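Ticket 1102
Project: Sanska (two-arm tabletop demo)
Site: Triststead, open day
Opened: 13/12/2019
Priority: 2
Status: Closed, one follow-up open
Component: left hand controller, task sequencer

Summary
Left hand stops at the start of the pick and does not close. Sequencer waits, then reports a timeout. Right arm is not affected. Visitors are due on the floor, so a workaround is acceptable if a proper fix is not possible today.

Setup
Standard Sanska layout as agreed with Forsberg for the visit. White basket on the left of the table, work area in the middle and on the right. The card stays on the basket floor. Control software is the Cada release that was frozen for the open day. No changes to the arm firmware after the freeze.

Entry 1
Checked the table before powering the arms. Basket is in its usual place on the left. Nothing is in it apart from the card. 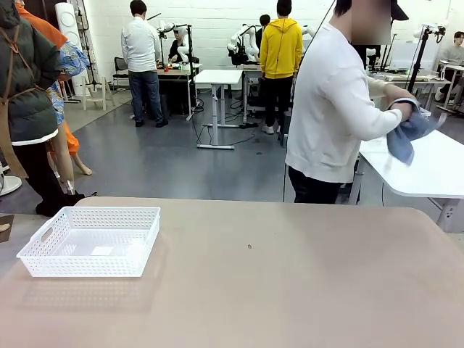
Table before start, basket at left, card on the basket floor.

Started the sequence from the beginning. Left arm moved to its start pose and went on to the approach point over the basket. Hand stayed open. After 60 seconds the sequencer gave up and both arms returned to rest. Error text: "hand state not confirmed." Same result on the next attempt.

Entry 2
Swapped the hand's data cable for the spare. No change. Put the original cable back so that we do not end up with two suspects.

Ran the hand alone from the service page, without the sequencer. All fingers open and close on command. Position feedback looks normal on every joint. The fault is therefore not in the hand or its wiring.

Entry 3
Compared the sequencer log with the log from the last good rehearsal. In the good log the hand reports "ready" after the arm has settled. In today's log "ready" arrives before the arm has settled, and the sequencer throws it away as out of order. It then waits for a second "ready" that never comes.

The settle check was made stricter in the frozen release. It now needs 3 good readings in a row before it passes, where the old one passed on the first. That is enough delay to lose the message. The right arm does not use the same handshake, so it never showed the fault.

Entry 4
Two options looked at:
a) Go back to the old settle check. Quick, but the stricter one was added after the arm was seen to drift at the approach point. Rejected.
b) Have the sequencer ask for the hand state again once the settle check passes. Small change, sequencer only.

Went with b. Change made on the demo machine only. The main branch has not been touched.

Entry 5
Restarted the sequencer and loaded the two-sided task. Forsberg asked that visitors see both arms in use at the same time, so this is the task that matters for the open day.
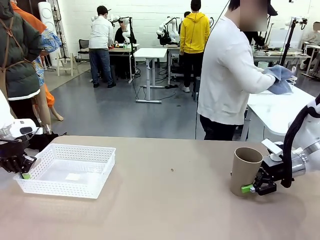

The new state request is sent once per approach and logged with its own tag, which makes it easy to find later. No timeout was logged in this run. For the record, the left hand was over the basket holding a lime-green piece while the right gripper had hold of the side of the upright cardboard tube, so the two sides were working together as the task requires. Repeated the run with the arm speed set to the demo value and got the same log pattern. CPU load on the demo machine did not change in any way that could be measured.

Entry 6
Note for whoever runs the demo: if "hand state not confirmed" comes back, do not restart the arms. Stop the sequencer, open the service page, send "open" to the left hand once, then start the sequencer again. Restarting the arms forces a full homing cycle and takes much longer.

Visitors should stay on the far side of the floor marking during homing. This is already in the Triststead site sheet.

Resolution
Workaround in place for the open day. Left hand state is now requested again after the settle check passes.

Follow-up
Move the change to the main branch after the visit, with a test that delays the settle check on purpose. Cada to confirm whether the hand controller can hold "ready" until it is read, in which case the extra request can be removed. Target: end of December.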